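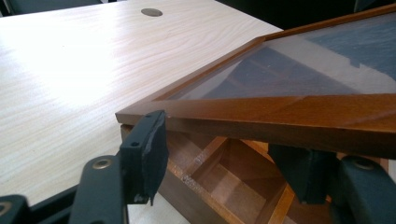

Kereama UI kit – read me first

Hi! I'm Shirley Campbell, and this folder has all the interface art I made for Kereama, a cozy ferry-management game for phones and tablets. You run a small boat line between islands, pick up passengers, argue with the harbor master and slowly buy nicer boats. I was the only UI person on it from the first mockups to launch, so if a button looks odd, that's on me.

Rosaire Robichaud wrote the game code and Mehwish Virk did the boats and characters. Their work isn't in here, so please don't ask me for the boats (everyone asks me for the boats!).

What's in the folder

The full kit is 2,147 files. Most of those are icons, and a lot of them are the same icon in different sizes and states: normal, pressed, locked, sold out. The rest is panels, dialog boxes, progress bars, map markers and the ticket screens, which I'm still really fond of.

icons – cargo, weather, crew moods, currency
panels – shop, dock, captain's log, settings
map – markers, routes, the little fog patches
tickets – everything for the boarding screen
source – layered files, a bit messy, sorry
old – first version of the menus, kept for comparison

The ticket screens come in 5 color themes. The shop panel only has one, and it's stretched in code, so keep the corners as they are or you'll get fat blurry edges.

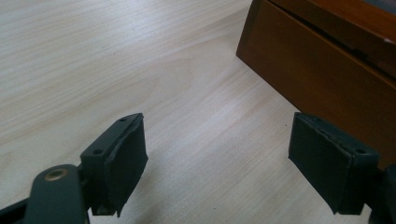

Light tabletop, fine diagonal grain.

File names

Names go group, item, state, size. So icon_fish_locked_40 is the locked fish icon at 40 pixels. Everything is lowercase with underscores. A few map markers still say "harbour" with a u from before we settled on a spelling, and Rosaire's code looks for them that way, so I've left them alone.

Using it in your own project

Drop the panels and icons folders into your project and turn off texture compression for anything in tickets. Compression puts ugly bands in the gradients. I pack my sheets with Trakik, and the settings file is in source, but any packer that handles padding should be fine. Use two pixels of padding at least – with one, the weather icons bleed into each other on older tablets.

The font isn't included. We licensed Stallorska for the game and I can't pass it on. The text boxes have plenty of slack, so most rounded fonts will fit without moving anything.

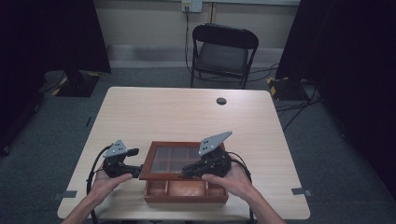 Long languages are the other thing to watch. German fits everywhere except the crew hiring button, where I ended up shrinking the label. Ghislain Bergeron did the French and found 39 strings that ran over, all fixed now apart from the tooltip on the fuel gauge.

Known problems

The pressed state of the anchor button is one pixel too low.
Fog patches show a faint edge on a white background.
Captain's log has no landscape version yet. I'm hoping to get to it in August.

License

Free for personal projects, student work and game jams. For anything you plan to sell, write to me at Kiltmont first and we'll sort something out.

Last updated 26 May 2025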